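Right, thread time. I've been learning Welsh for 138 days and I have thoughts. Most of them are about mutations.

My streak did break once, in November, when I had flu and slept through until teatime. I'm still counting it. I had a temperature and I'd said "bore da" to the cat, so it goes in.

The reason I started: my partner's nan, Lleucu Lloyd, who is a proper first-language speaker and very patient with me. She'd always switch to English when I came in the kitchen and I got fed up of being the one who made the whole room change over.

So I signed up for the evening class in Plulbridge. There are nine of us, and our tutor Mariama Quartey learned as an adult herself, so she knows exactly which bits make you want to lie on the floor.

The bit that makes you want to lie on the floor: words change their FIRST letter. Cath is a cat. Y gath is the cat. Fy nghath i is my cat. Try looking that up in a dictionary in a hurry!

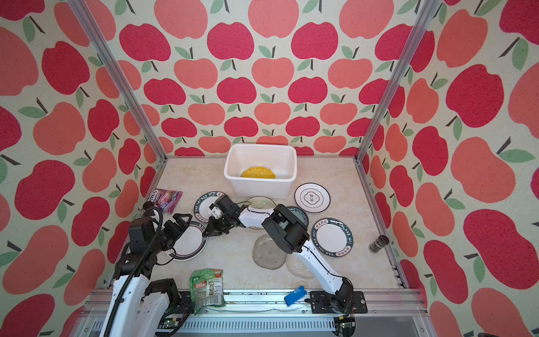
Mariama says don't learn the tables, learn whole phrases and let your ear do it. I ignored her for weeks and made a colour-coded chart with 200 words on it. I have now stopped looking at the chart. She was right, sorry Mariama.

Things that did help me: kids' telly with the subtitles on, the radio while I'm washing up (I get maybe one word in five, but it's a better one in five than it was), and texting Paloma from class in terrible Welsh every night.

Things that didn't: an app that taught me to say I'd like to buy parsnips before it taught me "where's the loo".

Also numbers. There are 2 ways of counting and people use the old one for the time and for ages. I told Lleucu's neighbour I was forty when I meant to say fourteen o'clock, and neither of those was any use to him.

Anyway, last week I rang Lleucu and we did nearly ten minutes before she went to English, and that was only to ask me about the boiler. I don't know the word for boiler. Off to look it up.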